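**Meltitton, Nov 11, 2024.** Brirnusley has opened orders for the Skovuvura, a packaged picking cell intended for small storerooms, repair depots and teaching workshops. The kit consists of one robot arm, a two-finger gripper, a camera module and the software needed to set up and repeat simple handling tasks. It went to its first trial customers in July.

The company states that the cell is designed to work with storage that customers already own. Open plastic crates on metal racking are the standard arrangement, and the arm may be placed so that it reaches both the crates and a work surface in front of them. Crate positions are entered once during setup and can be changed later from the control screen.

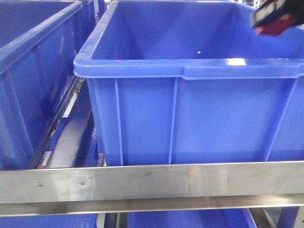
Installation takes 13 working days from delivery, including a safety review and one day of staff instruction. Customers are asked to provide a level floor, a standard power outlet and a rack that can be bolted in place. Brirnusley will inspect existing racks before a contract is signed and will advise in writing if a replacement is required.

Ruwan Munasinghe, product manager for the Skovuvura, said that most questions from trial customers concerned the gripper. "They wanted to know what it would hold and how soon they could change the fingers themselves," he said. "The finger set is now a customer part. It comes off with a hand tool, and the settings for each set are saved in the software."

Each cell is supplied with a short course of practice tasks using blocks and a shallow tray. Operators complete the course before they move on to their own stock.
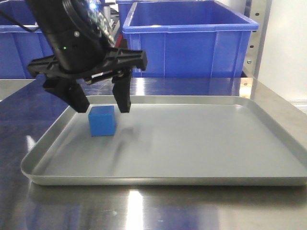 During the trial period, the cells logged 3,063 picks at the Shen parts depot, of which 91 required a member of staff to step in. Brirnusley attributes the larger share of these to thin or flexible packaging, and the current release does not support bagged goods. An update covering soft items is in preparation, but no release date has been set.

The Skovuvura is offered for purchase or on an 18-month lease. The lease includes remote support during business hours and one service visit. Replacement fingers and camera modules are sold separately under both plans. Requests for a site inspection may be sent to the Brirnusley sales office in Meltitton.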